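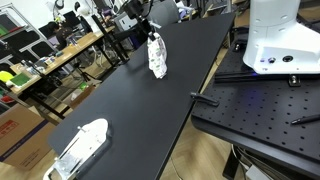

2026년도 생활 기록 조사 참여자 모집 공고

재단법인 Useven 생활문화연구소는 가정에서 이루어지는 식료품 구입과 보관, 조리 습관을 장기간에 걸쳐 기록하는 「가정 식생활 기록 조사」의 신규 참여자를 다음과 같이 모집합니다. 관심 있는 분들의 많은 지원을 바랍니다.

1. 조사 개요

본 조사는 일반 가정의 장보기 주기, 식재료 보관 방식, 남은 음식의 처리 과정을 참여자 스스로 기록한 자료를 통하여 파악하는 데 목적이 있습니다. 지난 조사에는 모두 1,554가구가 참여하였으며, 그 결과는 연구소 자료실에 비치된 보고서로 열람할 수 있습니다. 이번 조사에서는 지난 조사에서 응답이 부족하였던 1인 가구와 3세대 동거 가구를 중심으로 모집합니다.

조사의 설계와 자료 정리는 Useven 생활문화연구소가 담당하고, 기록장 인쇄와 발송은 Clellell 인쇄사가 맡습니다. 수집된 자료 중 보관 용기와 저장 장소에 관한 항목은 협력 기관인 Cârstea 식품보존연구실과 공동으로 분석합니다.

2. 모집 인원 및 대상

모집 인원은 600가구입니다. 한 가구에서는 기록 담당자 한 명만 신청할 수 있으며, 기록 담당자는 다음 요건을 모두 갖추어야 합니다.

가. 공고일 현재 만 19세 이상으로 국내에 거주하는 자
나. 해당 가구의 식료품 구입 또는 조리를 주로 담당하는 자
다. 조사 기간 중 한 달을 초과하여 주거지를 비울 계획이 없는 자
라. 한국어로 기록장을 작성할 수 있는 자

기숙사, 합숙소 등 공동 급식을 주로 이용하는 가구는 대상에서 제외됩니다. 음식점 또는 식료품 소매점을 주거지와 같은 건물에서 운영하는 가구는 가정용과 영업용 식재료를 구분하여 기록할 수 있는 경우에 한하여 신청할 수 있습니다. 지난 조사에 참여한 가구도 다시 신청할 수 있으나, 동일한 조건에서는 신규 신청 가구를 우선합니다.

3. 참여 내용

참여 가구는 기록 기간 동안 매일 기록장을 작성합니다. 기록 기간은 40일이며, 시작일은 선정 통지 시 개별적으로 안내합니다. 기록 항목은 다음과 같습니다.

구입 기록: 구입한 식료품의 품목, 분량, 금액, 구입처의 종류. 영수증이 있는 경우 기록장 뒷면에 붙여 제출합니다.

보관 기록: 냉장, 냉동, 실온의 구분과 포장을 개봉한 날짜. 원래의 포장에서 다른 용기로 옮긴 경우에는 그 사실을 함께 적습니다.

조리 기록: 끼니별 주요 음식과 함께 식사한 인원. 조리법은 적지 않아도 됩니다.

폐기 기록: 먹지 않고 버린 식재료와 음식의 품목 및 사유. 중량은 지급되는 저울로 측정합니다.

하루 기록을 빠뜨린 경우에는 해당 날짜의 칸을 비워 두고 다음 날짜부터 이어서 작성하여 주시기 바랍니다. 기억에 의존하여 소급 작성한 기록은 분석에 사용하지 않습니다. 외식이나 배달 음식으로 끼니를 해결한 날에도 그 사실을 표시하여야 합니다.

기록 기간이 끝난 뒤에는 선정된 일부 가구를 대상으로 면담을 실시합니다. 면담은 2회로 나누어 진행하며, 장소는 연구소 상담실 또는 참여자가 지정하는 곳으로 합니다. 면담 참여 여부는 신청서에서 별도로 선택할 수 있고, 면담을 희망하지 않더라도 선정에 불이익은 없습니다.

4. 지급 사항

기록장을 제출한 가구에는 소정의 사례금을 지급합니다. 사례금의 액수와 지급 시기는 참여 동의서에 명시되며, 면담 참여 가구에는 면담 사례금과 교통비를 추가로 지급합니다. 기록에 필요한 저울과 필기구, 반송용 봉투는 연구소에서 제공합니다. 저울은 조사 종료 후 반납하지 않아도 됩니다.

중도에 참여를 그만두는 경우에는 제출된 기록 일수에 비례하여 사례금을 지급합니다. 사례금은 기록 담당자 본인 명의의 계좌로만 입금합니다.

5. 신청 방법

신청서는 연구소 누리집의 공고 게시판에서 내려받거나 연구소 민원실에서 받을 수 있습니다. 작성한 신청서는 우편 또는 방문으로 제출하며, 전화로는 접수하지 않습니다. 우편 신청의 경우 접수 마감일 소인까지 유효합니다.

제출 서류
- 참여 신청서 1부
- 개인정보 수집·이용 동의서 1부
- 가구 구성 확인서(연구소 소정 양식) 1부

접수 마감: 2026년 8월 15일

제출된 서류는 반환하지 않습니다. 기재 사항이 사실과 다른 것으로 확인된 경우에는 선정이 취소될 수 있습니다.

6. 선정 및 통지

선정은 가구원 수, 거주 지역, 기록 담당자의 연령을 고려한 층화 추첨으로 이루어집니다. 선착순이 아니므로 접수 기간 안에만 제출하시면 됩니다. 결과는 신청서에 기재된 연락처로 개별 통지하며, 선정되지 않은 가구 중 일부는 예비 가구로 등록됩니다. 예비 가구 등록을 원하지 않는 경우 신청서의 해당 항목에 표시하여 주십시오.

선정된 가구는 기록 시작 전에 안내 교육을 받아야 합니다. 교육은 Skultia 회관 소강당에서 실시하며, 방문이 어려운 가구에는 교육 자료를 우편으로 보내고 전화로 안내합니다. 회관 주차장이 협소하므로 가급적 대중교통을 이용하여 주시기 바랍니다.

7. 개인정보의 처리

수집한 개인정보는 참여자 선정, 연락 및 사례금 지급의 목적으로만 이용합니다. 기록장의 내용은 가구를 식별할 수 없도록 번호로 전환한 뒤 분석하고, 협력 기관에는 전환이 완료된 자료만 제공합니다. 참여자는 언제든지 동의를 철회할 수 있으며, 철회 이전에 제출한 기록의 삭제를 요청할 수 있습니다. 다만 보고서가 이미 발간된 경우에는 통계에 반영된 결과를 제외할 수 없습니다.

8. 기타 사항

조사 결과 보고서는 이듬해 3월에 발간될 예정이며, 희망하는 참여 가구에 한 부씩 발송합니다. 본 공고에 명시되지 않은 사항은 연구소의 조사 운영 지침에 따릅니다. 조사 일정은 연구소 사정에 따라 변경될 수 있고, 변경 시 공고 게시판에 게시합니다.

문의는 Useven 생활문화연구소 조사운영과로 하여 주시기 바랍니다. 점심시간에는 전화 상담이 제한됩니다.

재단법인 Useven 생활문화연구소장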